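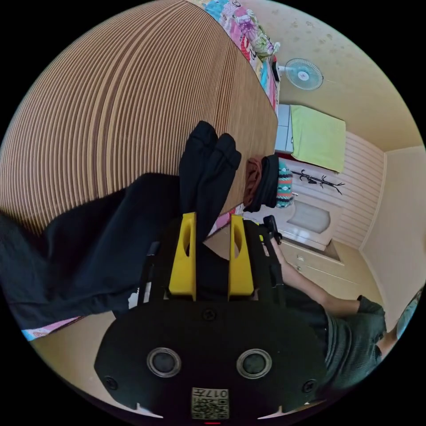 Re: [hot-sleepers] Galtell cooling topper, worth it?

I've read the Galtell page twice now and I still can't find where they say how the cooling works. "Draws heat away" to where? It's a slab of foam with a gel layer, and you lie on it for eight hours. My own setup is the woven mat with the thin brown and tan stripes, spread right over the bed (trousers end up on it too, as you see). It makes no claims at all, and I sleep on it from June to September.

Melur Saragih wrote:
> I'm close to ordering the Galtell. It's $200 with the
> discount and the reviews are great. They say it keeps you
> 2 degrees cooler all night. Our bedroom sits at 85 most
> evenings in summer and I'm desperate. Has anyone here
> tried it? Grigore said the Thygesen one was good too.

Melur, before you pay, a few things I'd want answered:

1. Cooler than what? Two degrees below a bare mattress is one thing. Two degrees below their own old model with a fleece cover on it is another. The page doesn't say, and I wrote to ask in February. No reply yet.

2. When did people write those reviews? I went through the 403 on the Grandmont store page and a lot of them say "first night" or "just arrived." Gel feels cool when you first lie down – so does a tile floor. I want to hear from somebody at 4 a.m.

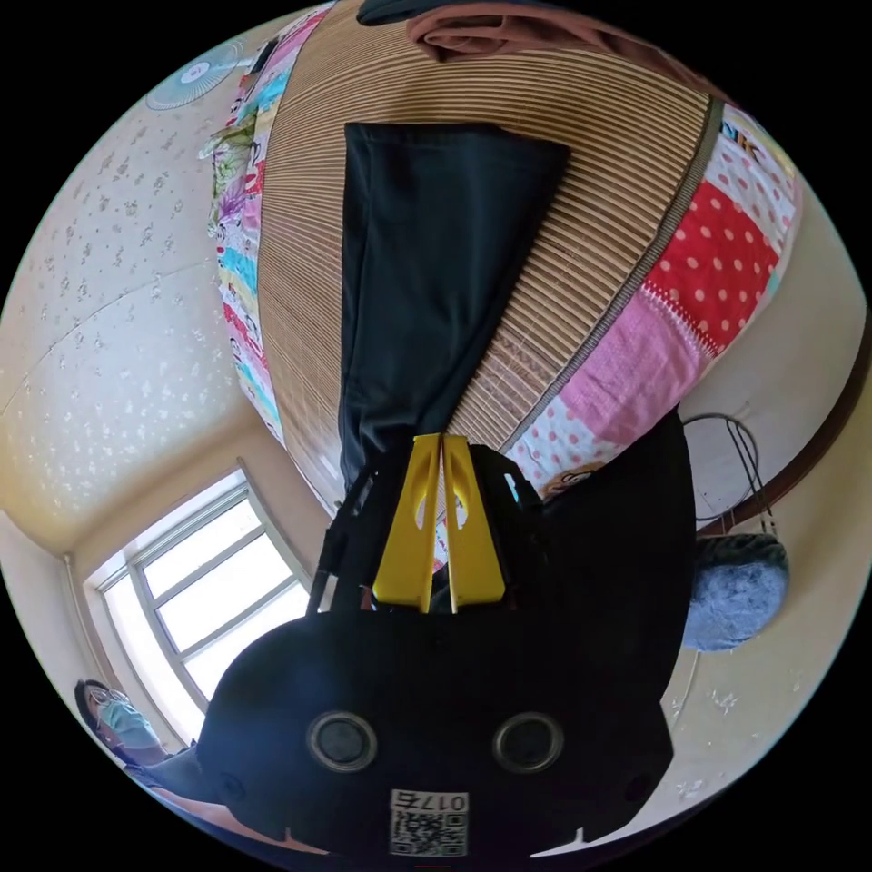
3. What does the return policy cover? Sigrún sent hers back to Grandmont and had to pay the shipping, and the thing weighs as much as a dog.

As for the Thygesen, Grigore had it in a room with air conditioning, so I'd put that one aside.

If it were my money I'd get a decent fan, put it by the window after dark, and try a mat first. If you do order the Galtell, please put a cheap thermometer under the sheet and post the numbers here, good or bad.

Kári Blöndal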